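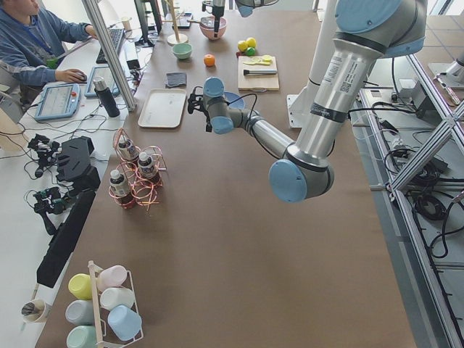
ok so the Prurnville water bill thing. going to dump everything I know before I go to bed bc my replies are a mess

short version: the town changed how it bills water and half my street got a bill that makes no sense. mine was $200. I live alone. I do not own a pool

it's normally 48 or so. I have the old ones in a drawer, went back and checked

what changed: they used to read meters every month. starting in the spring they read every 90 days and ESTIMATE the months in between. then there's a "true up" on the next bill. that's the line that got everybody

the letter explaining this went out in the same envelope as the leaf pickup flyer. I recycled mine. so did my neighbor. so did you, probably

how to tell if you were estimated: look right next to the reading, there's a tiny letter. A is a real reading, E is an estimate. mine had E, E, then A

the A reading on my bill was 3578. went down to the basement with a flashlight and the meter itself said less than that. LESS. it can't run backwards lol

so either somebody read it wrong or typed it wrong. either way I'm not paying for water that hasn't come out of the pipe yet

called the billing office. on hold 40 min, then got cut off. called back at 8 in the morning right when they open, picked up on the second ring. call at 8

person on the phone was nice. she can't change anything herself but she can open a "re-read request". use those words. if you say complaint it goes to a different pile and she said that pile is slow

you need your account number, a photo of the meter face and the date you took it. get the serial number in the photo too, its stamped on the rim. wipe it first. mine had years of basement on it

email it, don't mail it. ask for a request number. write the number down (I put mine on the back of an envelope and then lost the envelope, had to call again)

while it's open they can't charge you the late fee on the disputed part. you DO still have to pay your usual amount. I paid 48 and wrote "undisputed portion" on the memo line, which felt very fancy

somebody asked about leaks. fair. do this before you call bc they will ask: turn off every tap, no laundry, no dishwasher, look at the little triangle on the meter. if it's turning, water is going somewhere

mine was dead still. left it an hour, came back, same number

toilets are the usual thing. food coloring in the tank, wait 15 minutes, dont flush. color in the bowl means the flapper is shot. cheap part, the hardware store on Yaman has them by the register

Nahuel Vergara two doors down did the test and his WAS leaking, upstairs toilet, silent the whole time. so his bill is partly real. he's not thrilled. replaced the flapper before dinner and is now going around offering to do everyone else's

the biggest one I've heard of is over on Irnemura, $800, for a duplex. she's got the re-read request in too. if you got one like that please don't just pay it to make it go away, getting money back out of them takes a lot longer than not sending it

if you have autopay TURN IT OFF for now. at least put a cap on it. two people in the replies had the whole thing pulled from checking before they even opened the bill

renters: check your lease, some of you pay the landlord a flat amount and this is his headache. if the account is in your name you can file the request yourself, you don't need him for it

there's a town meeting in November where billing is on the agenda, 7pm, upstairs room. they let people talk for three minutes each. I'll be there with my photo of a meter like a crazy person

what I'd like to ask for: monthly reads back, or at least a way to send in your own reading. my sister's town lets you just text it. takes her ten seconds

someone said Rurkametti does the meter reading now and not the town. I saw the name on the back of the bill too but the phone number is still the town office, so call the town. haven't gotten anywhere trying to reach them direct

update from this morning: got my request number, reader is supposed to come in the next two weeks. don't have to be home if the meter's outside. mine's in the basement so I do have to be home. they give you a window of 8 to noon

will post what the new reading says. if you got an E E A bill tell me what street you're on, I'm keeping a list to bring with me

ok bed. sorry for the typos, thumbs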